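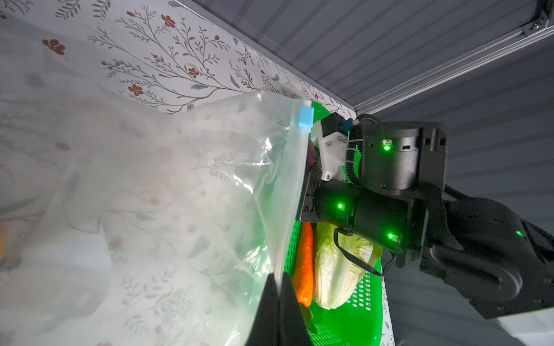
Re: [trip-talk] Sundevmont credit vouchers, anyone used one yet?
Date: 2020-05-11

Firdevs Dağdelen wrote:

> Hi all, has anyone managed to spend a Sundevmont voucher? They canceled
> our April rail and hotel package to Plemska and sent a credit for the
> whole amount, but the booking page won't take the code. I've been on
> hold twice and given up both times. Also, is it true the credit is only
> good for one person's name? We booked as a couple and my husband's name
> isn't on it anywhere.
>
> Firdevs

Hi Firdevs, and hello everyone else stuck at home reading old guidebooks!

Yes, I got mine to work last week, so there is hope. The trick (if you can call it that) is that the code doesn't go in the box marked "promo code" on the first page. I tried that one over and over and got the red error every time. You have to go all the way through, pick your dates, put in the passenger names, and then on the payment page there's a little link under the card details that says "use travel credit." Click that and a second box opens up. Type the code in without the dashes. Mine went through right away after I took the dashes out.

One thing to watch: it wouldn't let me split the credit over two bookings. I had wanted to do a short trip this fall and save the rest for spring, and the system just said no. I wrote to them and a very nice person answered after 2 days and said they could split it by hand, but there's a $25 fee for that. I decided to put the whole thing toward one longer trip. If your new booking comes to less than the credit, ask before you pay what happens to the difference. In my case I was $79 over, so I paid that by card and didn't have to find out.

About the name, mine has only my name on it too, and I was able to book for me and my sister with no trouble at all. As far as I can tell the name has to match whoever is the lead traveler and they don't care about the others. Your husband should be fine as long as you're the one listed first. I'd get that in an email from them though, my sister's booking is the only one I have to go by.

As for the phone, I wouldn't bother. I sat there for over 100 minutes one morning (I had them on speaker and cleaned out two kitchen drawers) and then it dropped me. Email is much better. Put the old booking number in the subject line and not just the voucher code, they seem to look everything up by booking.

Has your hotel in Plemska been in touch? We were going to stay at the Urbonaitė, the guesthouse up the hill from the station, and they wrote to us on their own to say they'd hold our room rate for next year. Such a lovely note, too. We had booked that one directly, so it had nothing to do with the Sundevmont credit. If yours was part of the package I think you have to go through Sundevmont for all of it, but a friendly email to the hotel can't hurt.

Oh, and does anybody know what Fladeo is doing with their insurance? I had a policy with them for the April dates and they've offered to move it to new dates, but the form wants a departure date and I'd rather not pick one just to fill in a box. I left it blank and it bounced back to me. I'm thinking of asking for the premium back and starting over when I know more, unless somebody here has had better luck. I read the policy again last night and the part about changing dates is two lines long and no help.

Let me know if the payment page works for you, Firdevs! If the link isn't there, try a different browser. I couldn't see it on my tablet at all and had to go dig out the old laptop.

Hugs from the couch,
Maureen

--
You are getting this because you are on the trip-talk list.
To get one daily digest in place of single messages, change your settings on the list page.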